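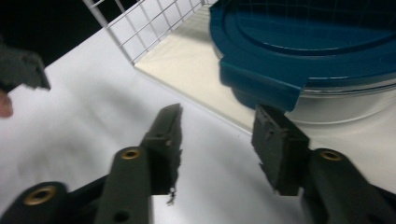

Please tell me the lids have found their bowls, somebody wrote under my last update, and I laughed out loud because I'd spent that entire morning on my knees in front of the bottom cupboard with a lid in each hand. So, to whoever you are, most of them have! Let me tell Foley (and anyone else reading along) where we've gotten to.

Drurnano Shared Kitchen, Storage and Containers
Progress report to the Foley small grants desk, August

14 shares | 3 comments

When I wrote the application I said we needed shelving. What we really needed was to stop stacking food containers five high and hoping for the best, but "shelving" sounded more grown-up and you were kind enough to fund it. The grant covers wire racks and baskets, flat panels to go with them, and new glass containers for the cooking groups that use the kitchen at Uria. The racks and panels are all bought. The containers are mostly bought. The labels are still a roll of masking tape and a pen on a string, and I'll get to that.

Containers first. We pulled everything out of the cupboards and counted 121 pieces, lids and bottoms together. I had guessed maybe half that. There were takeout tubs in there that had gone cloudy, three sizes of square plastic that almost nest (almost!), and a whole family of lids with no bottoms at all. We kept 80 pieces. The rest went to the craft cupboard for paint and beads, or out with the recycling.

To fill the gaps I went with round glass ones, with plastic lids that fold down over the side and click. They cost more than the plastic, and I know I budgeted for plastic, so I moved a bit over from the label line. You can see what's in them without opening anything, and they don't come out orange after somebody's lentil soup. The groups have taken to them much faster than I expected. The Tuesday-night habit of wrapping a bowl in foil and writing nothing on it is—okay, it's fading. Slowly.

Now the wire baskets, which I have become a bit of a bore about. I ordered them as baskets. White wire, rectangular, pretty plain. They were meant to sit on the shelf right way up with things inside, and for dry goods that's fine, the rice and the pasta bags are very happy in there. Round containers are a different matter. You put four in, and the fifth has to go on top, and then the one you want is always at the bottom under somebody else's chili.

So we tried turning one over and putting a flat panel on it. Suddenly you have a little raised shelf with space below, and the open sides mean you can see what's been shoved under there. It took no tools and it didn't cost you a cent extra, because the panels were already in the order as liners. I'd like to say I planned it that way!

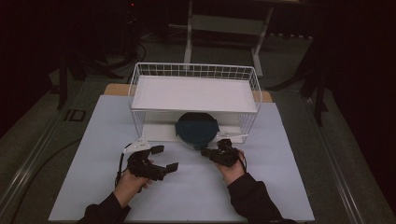
Wire basket turned upside down, with a flat white panel on top.

We've been using the space underneath for lids, plates and anything else fairly flat, and the bowls go up top. It does mean you have to look in from the front, and if you're tall you have to bend, and I've had some comments about that from the tall people. I've moved two of the units up a shelf. The short people haven't complained yet, but give them time.

A few things that didn't go so well, as you asked me to be frank in these. The first delivery from Surkora was short by seven panels, and for a couple of weeks we had bare wire with nothing on it, and small jars would lean over and get stuck with a foot through the grid. The missing panels came in the end, and they fit. I also measured the pantry shelf without allowing for the lip along the front, so one rack sticks out by a thumb's width and catches your apron. We've swapped it to the counter by the window, where it holds the drying cloths and seems to be out of everyone's way.

Washing up was another one. The folding lids have a groove that holds water, and people were snapping them on straight from the sink. Our new rule is that lids stand on edge until morning, and whoever opens up at 8 puts them away. It's on a card over the sink. The card has already been splashed so badly I'll have to write it again.

Money is in the separate sheet, but the short version is that we've spent 60 percent of the grant and I don't expect to need more for racks.
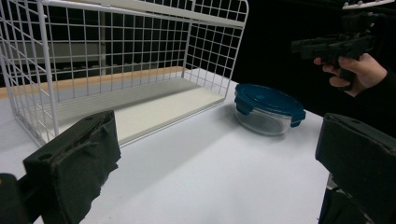
Do the containers have to be stored with their lids on?

The clean, dry ones can go either way, but we ask people to snap the lid on before shelving the round glass ones, so that the two parts stay together.

That's the question I get most, along with whether you can borrow a container to take food home. (You can, just write it in the book by the door, and bring it back before the next session, please, please.)

What's left for the next stretch: proper labels that survive the dishwasher, a second overturned basket for the fridge side if it turns out to fit under the light, and one more order of the medium glass containers. I also want to sort out the drawer of loose lids we've been calling "the hospital." Some of those are waiting on a bottom that I'm pretty sure went home with a potluck in the spring.

I'll send the receipts for the containers with the next report, once the medium ones have arrived. If anyone from Foley wants to stop by, mid-morning is best, before the lunch group takes over every burner.

14 shares | 3 comments | Leave a comment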